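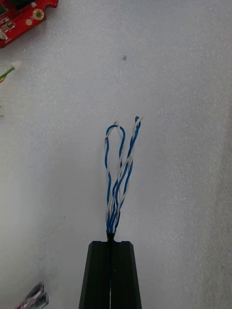 3.2 Wire offcuts. Short lengths of insulated wire made up the most troublesome class in the Trullent sorting trial. Of the 536 items in the parts list, 44 were wire pieces, and they accounted for a large share of the recorded sorting time. A piece was entered as one item if its strands could not be separated by hand without untwisting. Under this rule a bundle such as the blue and white one in Figure 2a, whose strands are twisted in pairs and spread into a loop on one side and a straighter branch on the other, received a single entry. Overall length was measured along the longest branch. Loops were left as found, as straightening them changes both the length and the tendency of a piece to catch on its neighbors. Insulation color was recorded but was not used as a sorting criterion.

The parts came from two mixed lots supplied by Penrose in April. Both lots had been stored in bags, and tangling between wire pieces and leaded components was common. Tangled groups were separated before the trial began and their members entered individually. 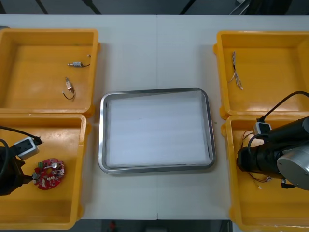
Figure 2. (a) Twisted wire bundle. (b) Table layout, with bins on both sides of the lined tray.

3.3 Bins and table layout. The layout follows the Nevine arrangement, in which each class has a fixed container and no container is moved during a run. Distance from the central position to a bin was kept similar on both sides. Four yellow plastic bins were used, two on each side of a stainless steel tray lined with a white sheet (Figure 2b). Small components with wire leads, such as the two lying in the upper left bin, were kept apart from populated circuit boards, such as the red disc-shaped one at the lower left. Mixing the two classes in earlier runs had led to leads hooking on board components.

The liner was replaced after every 40 items. Sorting errors were scored against the Cluvov class list, and an item found in the wrong bin was counted once, regardless of how many times it had been handled.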